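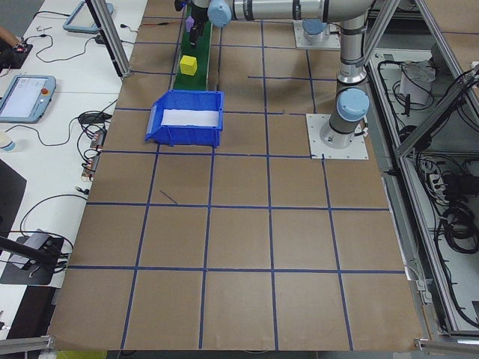 Brown paper on the work table, keep it or not?

haoran_liao
6/1/20
Good evening to all. Our table is covered with brown paper, and on the paper we put dark blue tape in both directions, so we have a grid of squares. The blue bin stands on the grid, in front of the green belt. My question is about the paper. After some weeks it becomes wavy near the bin and the tape lifts at the crossings. Should I change to a cutting mat, or is there a better way to fix the paper? I have already tried the tape from Birnetti and the one from Drevent, and I see no difference.

zdenka_v
Keep the paper. A mat of this size is expensive, and it will also bend if you store it rolled. Do you stretch the paper before you tape it? I lay mine flat for one night with books on the corners. My heaviest is an atlas from 1911, and it works very well.

robles_f
I do not agree with Zdenka. Paper is good for drawing on, but under a bin that you push every day it will always move. I have the same mat since 1996 and it is still flat.

haoran_liao
Thank you both. I did not stretch it, I only cut it from the roll and put the tape the same evening. The pieces are light, so I don't think they do any damage to the paper.
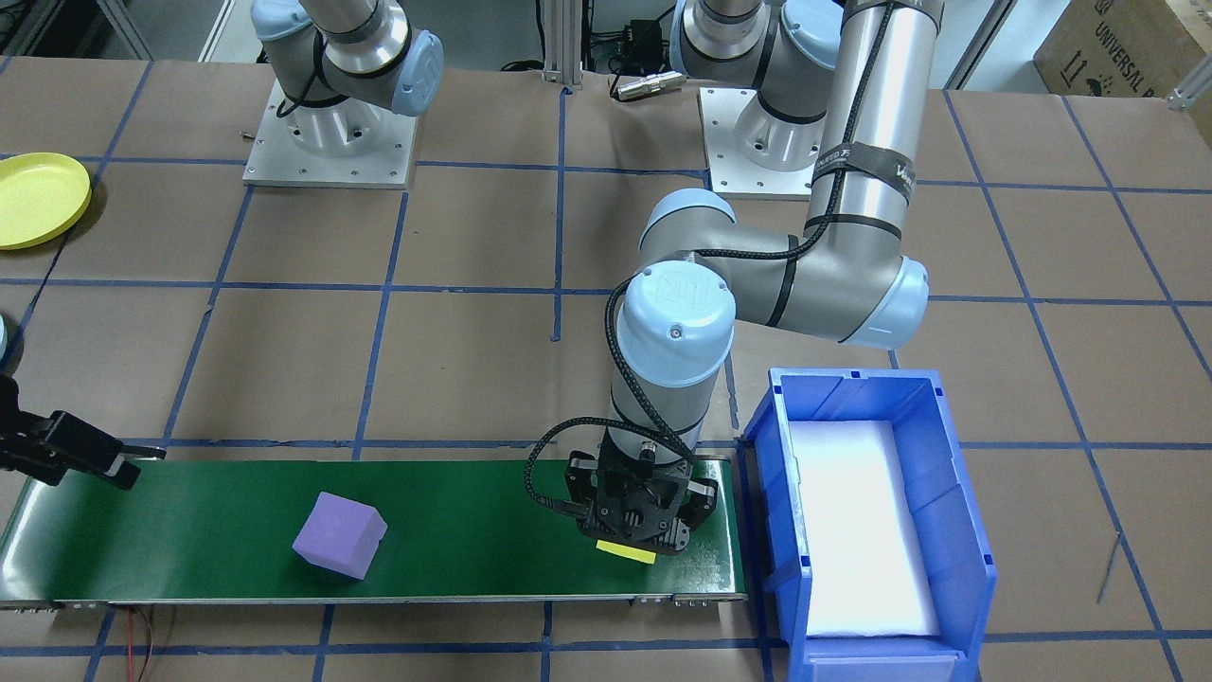 The bin is the heavier thing, and we pull it over the lines when we want it closer to the end of the belt. Maybe this is the real problem.

zdenka_v
Then lift the bin and don't pull it! Or put 2 layers of tape only where it stands.

robles_f
Two layers make an edge, and the bin will catch on it. Please don't do this.

zdenka_v
Mine has had two layers since December and it catches on nothing. Maybe your bins are different.

goicoechea_p
A small addition. Press each crossing with the back of a spoon, slowly, from the middle to the outside. And leave 7 mm of paper free at the border, so that you can take it off later without scratching the table.

haoran_liao
I will try the spoon first, with new paper and one layer. If it becomes wavy again, I will ask Fulgencio for the name of his mat.

robles_f
It is a Wegener, the green one. Measure your table before you order, they don't take back cut pieces.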